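Big Pattern, Small Walls
Loud wallpaper is turning up in desk nooks, closets and the backs of cabinets. A paperhanger explains how to get it up straight and how to live with it afterward.

06/02/2026

The smallest job Senan Cronin took last year was the inside of a telephone niche, a plaster recess in a hallway in Brumham that was barely deep enough for a vase. The owner wanted herons on it. Cronin cut the paper at his kitchen table, drove across town and had it up before lunch.

He used to turn down work like that. For most of his career he hung dining rooms and bedrooms, and a nook was something he did as a favor at the end of a bigger job. Now the nooks come in on their own. In January he papered two desk alcoves, a coat closet and the back of a bookcase, and quoted no full rooms.

Price is part of it. A patterned paper that would cost a great deal over four walls costs one roll, maybe two, in an alcove. At Mulcahy, the paint and paper shop where Cronin buys most of his supplies, the remnant bin is picked over by ten in the morning. The last nook he did with store-bought paper came to $264 in materials, including liner, paste and a new blade. An estimate for the same paper in the same customer's dining room was $1,059 before labor.

Nerve is the other part. People who would never sit down to dinner inside a pattern of curling waves will happily write emails in one.

Measure the inside, then measure it again

An alcove looks square until you put a level in it. Cronin measures the width at the top, middle and bottom of each panel and works from the widest number. He does the same for depth. In older houses the difference can be half an inch, and a bold pattern shows every bit of it, especially one with outlines. A thin black line that ought to meet itself in the corner and misses is the first thing anyone sees.

He starts on the back wall and works out. The main part of the design goes where a seated person will look, so he sits in the chair, or on an upturned bucket if the chair hasn't been delivered, and marks the wall at eye level with a pencil. The first strip is placed from that mark. The side panels come after, and they take whatever part of the repeat the back wall hands them.

With a swirling design he doesn't insist on a perfect match at the corners. He wraps the back sheet around the corner by a quarter inch, overlaps the side sheet onto it and slides it up or down until the heaviest color bands sit comfortably. A large repeat needs extra paper for this. He orders 40 percent over the measured area for an alcove, which sounds wasteful until you've had to shift a strip by the height of a whole wave.

Paste, liner and the parts that get touched

Desk walls get bumped. Elbows, chair backs, chargers and mugs all hit the bottom foot of the paper, so Cronin lines the recess first and uses Getby, a heavy ready-mixed paste, on the lowest part of every strip even when he's using something lighter above it. He leaves the whole thing alone overnight with the door open.

Edges are worth some thought. A paper that stops at an open front corner will lift there within a year or two if it has nothing to protect it. Wood trim does the job. So does a painted metal angle, and a customer who already has black or silver hardware in the room can carry that through and skip the trim altogether. Cronin likes a dark edge with a busy paper. He has done five that way and has been called back to none of them.

If the alcove has a fixed shelf, paper first and refit the shelf after. If the shelf won't come out, cut the paper above and below it as two separate pieces and don't worry much about the match. The shelf will hide it.

The surface underneath

The work surface does more to calm a loud paper than the paint outside the nook. White shows every coffee ring and tends to look like a missing piece. Wood can be lovely, though the grain is a second pattern with its own direction. Cronin's customers have mostly gone with stone looks in a middle gray, where the marking is soft and has no repeat to argue with.

Take a cutting of the paper to the counter showroom. Lay it flat on the sample, then stand it up against the back edge. Colors change more than you'd expect between the two. One couple in Brumham had settled on a Zirnov slab in warm cream and changed their minds in the parking lot after seeing the cutting upright in daylight. They went back in for the gray.

Lighting is easier. One source from above, slightly in front of the person sitting down, and nothing shining up from the desk. Vinyl papers throw glare at odd angles, so hold the lamp in place by hand and look before you drill.

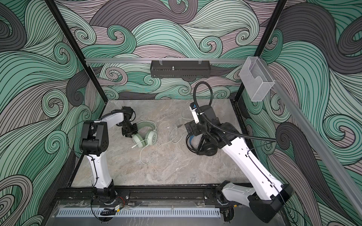
Storage is where most papered nooks go wrong. Owners spend weeks choosing a pattern and then cover it with a cork board, two shelves and a calendar. Cronin tells them to keep everything up high and thin. A silver rail across the top of the back wall can carry a shallow black basket with slots in the front, and a clear acrylic holder at one end lets the waves show through it. On the surface itself, a pair of light green headphones sits easily against gray marbling when there's mint in the paper behind. Red ones would be a different matter, and he has a customer who bought them anyway. Paper clips, tape and the good scissors go up in the basket. For anything heavier than that, he screws the rail into a stud, and he marks the studs in pencil on the ceiling line before the first strip goes up.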